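Part-time Governance and Compliance Officer
Vudley and Chamoun Ecumenical Partnership

Hours: 9 per week, worked flexibly, with some evening meetings
Contract: permanent, subject to a six-month probationary period
Place of work: Vaditness Hall, Vudley, with home working by agreement

The Partnership brings together congregations in Vudley and Chamoun under a single sharing agreement. Its income is now above the level at which the trustees are content to have its filing done in spare moments, and they wish to appoint a Governance and Compliance Officer. The post is new.

The postholder will report to the chair of the trustees and will be line managed jointly with the office administrator. The post carries no budget of its own apart from 300 pounds a year for training and travel. Larger items go to the trustees in the usual way.

Main duties

Prepare the annual return and the trustees' annual report, and submit both within the deadlines set by the regulator.
Keep the register of trustees, including declarations of eligibility and of interests.
Maintain the governing document and record all amendments. The present version has been altered by resolution on several occasions and a consolidated text is required in the first year.
Draft agendas and take minutes at trustees' meetings. Meetings begin at 7.30 pm.
Review the policies on safeguarding, data protection, lettings and reserves, and bring each to the trustees when it falls due.
Keep records of restricted funds in step with the accounts. The fabric fund and the Lollico bequest are both restricted and must be reported separately.
Answer routine letters from the denominations about the sharing agreement.

Minutes and correspondence before the present agreement are held on paper, in 800 folders of varying condition. The postholder will draw up a retention schedule and decide, with the trustees, what passes to the county record office. Scanning is not part of this post.
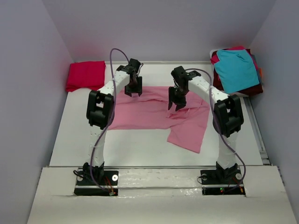

Pink cloth partly unfolded on a white work table, with a robot arm on either side.

Person specification

Essential:
Experience of charity administration, company secretarial work or a comparable role.
A working knowledge of the duties of charity trustees in England and Wales.
Accurate written English and the ability to take minutes without a recording.
Competence with spreadsheets and shared document storage.

Desirable:
Knowledge of church structures in more than one denomination.
Experience of registering a formerly excepted charity, or of merging two sets of governing documents.
A relevant qualification - held or in progress.

There is no requirement for the postholder to be a member of any church. The postholder must be in sympathy with the aims of the Partnership. The appointment is subject to a satisfactory criminal records check at the level appropriate to the role, two references and proof of the right to work in the United Kingdom. One referee should be a current or most recent employer.

Terms

The hourly rate will be confirmed in the application pack. Paid leave is given in proportion to hours worked. A workplace pension is available. Evening meetings count towards weekly hours and may be taken back as time off in the same month.

How to apply

Application packs are available from the office at Vaditness Hall, on paper or as a PDF. Please return the completed form with a supporting statement of no more than 2000 words, set against the person specification. CVs sent without a form will not be considered.

Applications close at noon on the last working day of January. Interviews will be held in February at Vaditness Hall and will include a short written exercise based on a set of draft minutes. Candidates who need adjustments for the interview - or the form in another format - should contact the office before the closing date.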